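Kirkesero Press Releases Story Collection "The Long Receipt," Makes No Promises

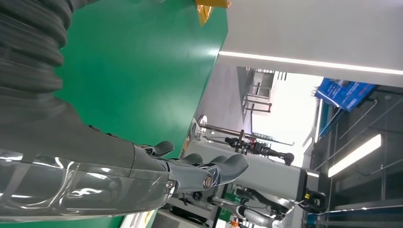
27 June 2026 - Kirkesero Press, a small publisher of short fiction, has released "The Long Receipt," a first collection of 13 stories by Sihan Fu. It is 312 pages long in paperback. The press believes it is a good book. Readers have been told that by publishers before, so the rest of this release will try to stick to what is in it and what it costs.

The stories are set in and near Tavach, a river town that does not exist and that the author declines to place on a map. Most of them concern people who are waiting on paperwork. A ferry clerk waits for a transfer that was approved under the wrong name. Two sisters wait for a house to be valued and stop speaking over a shed. In the title story, a man named Luo keeps every sales slip he is handed for a year and then tries to work out from them what he was doing on one particular night in March. He gets most of the way there.

Two of the stories have ghosts in them. We mention this because an early reader asked us to, and because we do not want to be told later that we hid it. The ghosts do very little. One of them sits in a bus shelter.

Fu wrote the first of the stories on a night shift and sent it to 37 magazines. One took it, then closed before the issue came out. "I used to believe that if the work was good it would find its place," Fu said. "I don't know who came up with that. I think it was somebody whose work had already been placed. I kept writing because I wanted to know what happened to the ferry clerk."

Kirkesero Press got the full manuscript through its open reading period. The editors asked for three stories to be cut. Fu agreed to cut one, and on a second reading the editors thought the author had been right about the other two. They are "Low Water" and "The Valuer," and they now open and close the book.

There are no quotes from other writers on the cover. The press has taken part in that custom with earlier titles and has come to doubt it. Most cover quotes are written by friends, or by people who hope to need one back, and we could find no sign in our own sales that they had moved a single copy. The back cover carries the first paragraph of "Low Water" in its place. Anyone who dislikes that paragraph will probably dislike the book and can save the money.

The first printing is 1280 copies. The number comes from what fits in the storage space the press rents, and it should not be read as a forecast. Earlier collections from Kirkesero have sold fewer than that, and one sold a good deal fewer. We are often told that the short story is coming back. We have been told so every year since we opened, usually by someone selling a course on how to write one.

"The Long Receipt" can be ordered from the press or through independent bookstores. It will also be listed on Bidgate, the online book marketplace, starting in July. The press had doubts about that too. Sellers on such sites can mark a book down the week it appears, and a "new" copy is not always new. But readers in towns without a bookstore asked for it, and they have a fair point. Copies sold there by Kirkesero itself will carry the same cover price as everywhere else.

An e-book is planned. There is no audiobook. Fu recorded one story as a test and did not care for the result - the editors liked it fine - and the matter has been left there.

Fu will read from the book at the Kirkesero office in July. The reading will run for half an hour, with questions afterward if there are any. Seats are free. The wine is cheap and will be poured after the reading, following a decision made last year.

Reviewers may ask for a printed copy or a file. We would ask only that they read past the second story before filing. A review of our last collection described its ending in some detail and got it from the jacket.

About the author: Sihan Fu has worked as a proofreader, a night desk clerk and a teacher of evening classes. "The Long Receipt" is Fu's first book. A novel has been mentioned, and the press will believe in it when it arrives.

About the press: Kirkesero Press publishes two or three books of short fiction a year. It does not charge reading fees and does not run contests.

Contact: Press Desk, Kirkesero Press | © 2026 Kirkesero Press. All rights reserved. | Back to top

Comments (4)

marginwalker
Ordered. I've bought books with nine quotes on the back and couldn't finish a chapter, so I'll take my chances with the paragraph.

Odile R.
Is "Low Water" the same story that was going to be in the magazine that folded? I had a subscription and never got that issue, or my money back.

Kirkesero Press
Odile - no, that one was "The Ferry Clerk." It's fourth in the book. Sorry about the subscription, we lost one too.

tomasz_reads
Would still like an audiobook. Authors never like their own voices, get somebody else to read it.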